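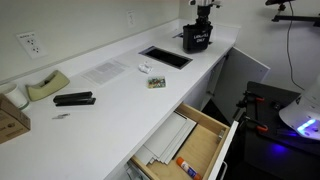 Stapler and tape dispenser on the counter.

We use cookies to remember your preferences. Accept / Manage

Putting out a tape of improvised music: track titles or not?

I've got 37 minutes of bowed zither and contact mic, recorded in one go on a Tuesday, and Sternia (tiny label, two people and a kettle) want it split up with titles. I don't hear tracks. I hear one long argument with a zither. Do I have to? We're doing 40 copies with folded paper inserts.
Syahrul Sutanto

Answers

Split it by side and call them A and B. A C40 gives you 20 minutes each way, so you need a break somewhere whatever your principles say. Find a quiet bit, fade if you must. For the download, leave it whole. My last one on Adwood had 5 titles, and reviewers wrote at length about what they meant. I'd taken them from a seed catalogue.
Mahnaz Rezaei

depends on the label really

Radio people like something under ten minutes. Make them an excerpt and call it "excerpt".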